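Funwood Open Workshop: The Gallery

Jun 20, 2024
By Zoi Balaskas

Our little gallery is finally up, and I could not be happier! I've been wanting a page like this ever since we moved into the Ikumside building, because people keep asking me what the surfaces look like in a real room, with real stuff going on around them (a sample chip the size of a cracker only gets you so far).

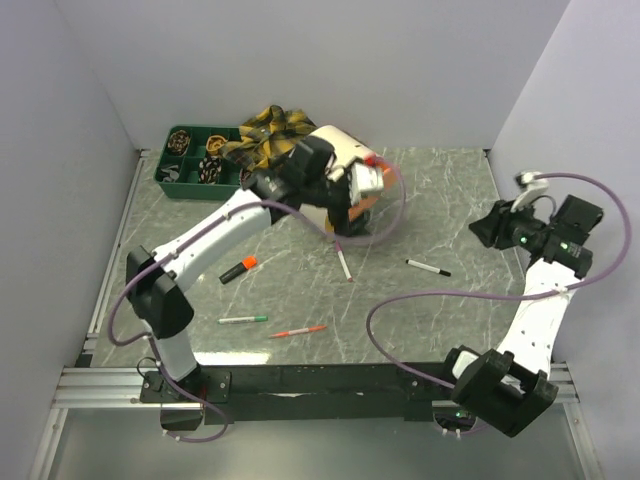 So I'm starting with the marble patterns, my favorites by a mile. We looked at nearly 300 samples last winter and I would have taken home half of them. Harish Pant wanted something dark and plain, Sofia Sfakianakis wanted green, and I kept sliding the grays back to the top of the pile until they both gave up. I love a gray with thin white veins! It's calm, it goes with pale walls, and it has just enough movement that you keep finding a new line to follow while you wait for the coffee.

Pale lavender-gray on the walls is the other thing I'll talk about all day if you let me. On the paint card it looked like nothing much. Put it next to a gray marble pattern, though, and the two really get along. Kyriaki Panagiotou has now done her hallway in something very close to it, and she used to be strictly a yellow person.

We did the back wall and both side walls to match, and I'm so glad we didn't stop at one. Three walls took two coats each and most of a long weekend, with a lot of loud singing. If you're trying it at home, paint a big test patch and look at it in the morning and again after supper. Ours went from gray to purple to gray again, and I liked it every time.

More pages are coming in July, when Vilhjálmur Overgaard gets to show off the shelves he has been sanding since spring. Got a gray of your own? Tell me the name of it in the comments, I'm collecting them!

5 comments
3 shares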